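Sorting small parts in clear tubs vs. opaque drawers: does visibility pay for itself?

Posted Wednesday in Shop Storage & Layout, by benchrat_ohio

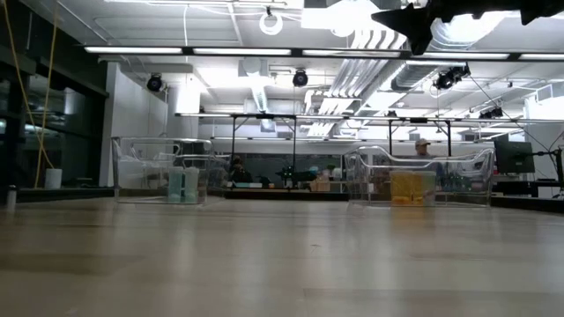 I have been moving our repair bench from opaque drawer cabinets to open clear tubs, in stages, and I want to compare notes before I commit the last wall. The work is small appliance repair: screws, clips, gaskets, short harnesses, a few motors. Two people use the bench, and we don't put things back the same way.

Findings so far. Retrieval is faster with clear tubs if the tub holds one or two kinds of item. Past that, the contents stack up against the walls and you see only the outer layer, so you end up digging anyway. I now put smaller containers inside the tubs and color them by family. Fasteners get one color, seals another. Labels go on the short side of the tub, facing out.

Open question is dust. The drawers kept it out. The tubs don't, and the gaskets show it within a month.

---

fluxcapacity wrote:

Lids. The dust problem has a known fix and it costs you one hand motion. We run lidded tubs for anything rubber and open tubs for metal. Silicone grease and dust make a paste that you don't want in a seal groove.

Which tubs are you using? The Zellitz ones have a rolled rim that doesn't take a third-party lid. I found that out after buying 23 of them.

---

benchrat_ohio wrote:

Fuvau, the medium. Their lid fits but it bows in the middle when the tubs are stacked, and then the stack leans. I could keep the rubber on the top level only.

---

kerf_and_shim wrote:

I disagree with the premise. Clear plastic is a substitute for a location system, and it's a poor one. If every item has an address, the box can be any color you like. Our parts room is opaque drawers from end to end, Carré cabinets, and a new hire can find a part on the first day with the printed index. Row, column, drawer.

Clear tubs let people skip the index. Six months later the index is wrong and everybody is looking through plastic.

---

tallow42 wrote:

That holds for a parts room with a counter and one person pulling stock. It doesn't hold for a bench where somebody has a dryer open and needs a clip. I'm not going to read an index with grease on my gloves.

The inner container method works. One caution: color coding runs out quickly. We got to 11 families and were trying to tell lime from yellow under warm lamps. We cut it back to five colors plus a large printed letter.

---

kerf_and_shim wrote:

Then you have an index. It's a short one printed on the bin.

---

tallow42 wrote:

Fine, but I can read it from where I'm standing.

---

ohm_on_the_range wrote:

Two technical points that haven't come up.

First, clear polystyrene crazes if solvent vapor gets at it. Contact cleaner will do it in a closed cabinet. Polypropylene is cloudier but survives. Check the mark on the bottom before you buy a wall of them.

Second, static. Dry plastic tubs are bad for boards. Control boards should be in shielding bags before they go into any of these, opaque or clear. I see bare boards in tubs on this forum often — please don't.

---

benchrat_ohio wrote:

Boards are bagged and live in a metal cabinet. The mark on mine says PP. They have gone slightly hazy from washing, still readable at arm's length.

To kerf_and_shim: I tried addresses. The other tech ignored them. A system that one of two people follows gave me worse results than no system, since I was trusting it.

---

kerf_and_shim wrote:

That's a staffing problem.

---

fluxcapacity wrote:

It's the staffing he has.

On stack lean: put a strip of shelf liner between lid and tub. Or stop stacking and use a rail. The Tretari rail takes the Fuvau medium if you file the hook down slightly. I hung 10 that way and they have stayed put, though I keep the heavy motors on the shelf.

---

benchrat_ohio wrote:

I have an offcut of rail here and will try it with the gasket tubs, lids on. Metal stays open on the shelf. Slow-moving stock goes back to drawers with a printed index, so kerf gets part of the wall.

---

Reader comments

mossback: Wash hazy PP with dish soap and a soft cloth. Scouring pads are what cloud it.

lefthand_thread: Do the filed hooks still release when you need to pull a tub down? Mine jam.

fluxcapacity: They release if you lift the back first.

quietcompressor: Still on coffee cans. No complaints.

Related threads

Label tape that survives degreaser
Drawer slides: ball bearing or friction for light loads
How deep is too deep for a parts shelf
Returning mixed screws to stock, or throwing them out
Task lighting and color-coded bins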